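How to run a suturing bench session with two robotic instruments

Guides / Bench practice / Suturing
Last updated: Jul 30, 2026
Written by Macario Salinas, checked by Seija Pitkänen

This page sets out how we run suturing sessions at the Omatau bench. It covers preparation, handling the thread, stopping, and what to write down afterwards. It applies to anyone driving the arms, whether by hand from the console or while a recorded motion is being played back. If you only want the start-up order for the arms, see the separate Gulance start-up page.

The rules were rewritten in March after we went through the old session logs. There were 1,544 entries, and a lot of them said "stopped" with no reason given. Most of the changes are about making the log useful and about treating the thread as something that can pull an arm out of place.

Before you start

You need two people. One drives and the other watches the bench. The watcher has the stop button within reach the whole time and does not take phone calls, fetch things or help anyone else. If the watcher has to leave, the driver parks both arms first.

Work through these in order:

1. Check the log for open faults on either arm. An open fault means no session.
2. Read the use count on each instrument. Ours are withdrawn at 16 sessions, whatever they look like.
3. Open and close the jaws fully, by hand command, with nothing in them.
4. Move each wrist to both ends of its travel and back to the middle.
5. Press the stop button once and confirm that both arms hold still. Release it.
6. Set the speed limit to level 2 and leave it there.

Step 5 is the one people skip. Do it every session, including the second session of the same day. A stop button that was fine at ten o'clock has not been tested at two.

Look closely at the cables in the wrist when you do step 4. A cable that is starting to go will often show a raised strand near the pulley before you feel anything at the console. Take the instrument off if you see one and put it in the red tray. Do not put it back on the shelf with a note.

Setting up the tissue

Pin the tissue so that it lies flat but not tight. Tissue that is stretched like a drum holds a stitch differently and will tear at forces that would otherwise be fine. Lay it on the Kemppainen tray, not straight on the bench top, and keep it moist throughout. Once it dries the surface drags on the thread and your results are no use for comparison.

Point the lamp from the side opposite your main instrument if you can. The instruments throw a shadow, and it should not fall on the place where you want to put the needle in. You will not get rid of it altogether.

Gloves on for all of this, and the sharps box open before the first needle comes out of its packet.

Working with the thread

Cut the thread before you start, 19 centimetres for a single knotted stitch. Longer pieces find their way round everything. Shorter ones leave you fishing for the tail.

Always know which instrument is holding and which is moving. Say it out loud to the watcher: "left holds, right moves". When you swap, say that too. It feels silly for the first few sessions and then you stop noticing. We have found it prevents more trouble than any software limit — partly because the watcher can tell at once when what they hear and what they see do not match.

Some rules on tension:

Never let both instruments move away from each other while both have hold of the same thread, unless you are tightening a knot on purpose.

Tighten in small steps. Move, pause, look, move again.

Pull in line with the stitch and close to the surface. Pulling upwards lifts the tissue edge.

If the thread goes tight and you did not expect it, stop moving and open nothing. Opening the jaws on a tight thread lets it spring, and it will usually spring round a wrist.

Loops round the jaws are normal when you are tying a knot. Loops round the wrist or the shaft are not. The difference matters because a loop on the jaws will slide off the tip when you want it to, while one further back can work its way in beside a pulley. Before you close the jaws to grab a tail, check where the rest of the thread is lying.
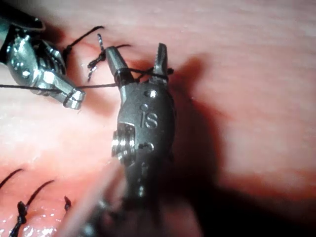

Check both instruments, including the one you are not moving. Drivers tend to look only at the tip that is doing the work, so it is the watcher's job to call out anything on the other one. The call is simply "thread" and the side. The driver stops, looks, and answers before carrying on.

Thread that has started to fray or untwist should be cut out and replaced. Do not try to finish a knot with it. The strands separate further each time the jaws grip them and loose fibres get into the teeth. Clear the jaws with the soft brush afterwards, arm parked and drive off.

When to stop

Stop the arms straight away if:

- thread is caught anywhere behind the jaws
- either instrument moves when it was not told to
- you lose sight of a needle
- the two instruments touch harder than a light brush
- anyone in the room says stop, for any reason

The last one has no exceptions. You can ask why once everything is still. A visitor may say it for something that turns out to be harmless, and that is fine. Thank them and carry on.

To free caught thread, park nothing. Hold both arms where they are, switch the drive off, and cut the thread with hand scissors on each side of the snag. Then lift the pieces away with forceps. Driving an arm backwards to unwind a snag has cost us one wrist already.

Hands never go between the instruments while the drive is on. That includes quick jobs such as wetting the tissue or nudging a pin.

Finishing and logging

Cut and remove any leftover thread, count the needles into the sharps box, and park the arms. Take the instruments off and add one to each use count. The tissue goes in the clinical waste bin and the tray goes to be washed.

Fill in the log before you leave the room. Each session needs the names of driver and watcher, the instrument numbers, the speed level, and every stop with its cause. "Thread behind jaws, left" is a good entry. "Stopped" is not. If you do not know the cause, write "cause not known" and tell Seija the same day.

Recordings are saved to the Viswood folder under the session number. Do not delete recordings of sessions that went badly — we use those more than the others.

Questions about these rules go to Macario. If you think one of them is wrong, follow it for now and raise it at the next bench meeting, with the session numbers if you have them.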